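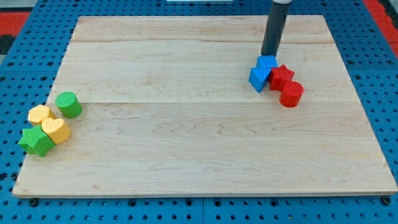
# Windstead Tabletop Kit

The Windstead is a bench setup for people who need a robot arm to push small objects around, many times, with somebody writing it all down. The arm comes from you. We supply the surface, the blocks and the logging software, along with a certain amount of patience.

**In the box**

- Maple work board, with screws for mounting
- Blue pegboard base
- Toy shape blocks: stars, hearts, cylinders, cubes and triangular prisms
- Etix logger, one seat
- Printed prompt deck ("push the red star toward the green cylinder" and 1256 others, 1257 in all)

**How a session goes**

An operator drives the arm, a second person reads prompts, and Etix stores the motion with the words. When a block goes over the side, press the spacebar, put it back and carry on. Do keep those runs. A model that has only seen tidy pushing will be very surprised by an edge.

Chantelle Zwane, who wrote the prompt deck, suggests swapping operators every hour -- after that everyone starts pushing everything to the left.

**Which size?**

| Kit | Episodes stored per project |
|---|---|
| Windstead | 1000 |
| Windstead Plus | 3000 |

The board and blocks are the same in both. You are paying for disk space and the word Plus.

**Price**

Windstead is $967, shipping extra. Ask for a quote on the Plus. Orders placed in December went out late and we have apologized to most of you individually.

**Fit**

Works with the Adams and Pillstead mounts. Other mounts may need a drill and a free afternoon. Spare blocks are sold singly. Hearts are on back order.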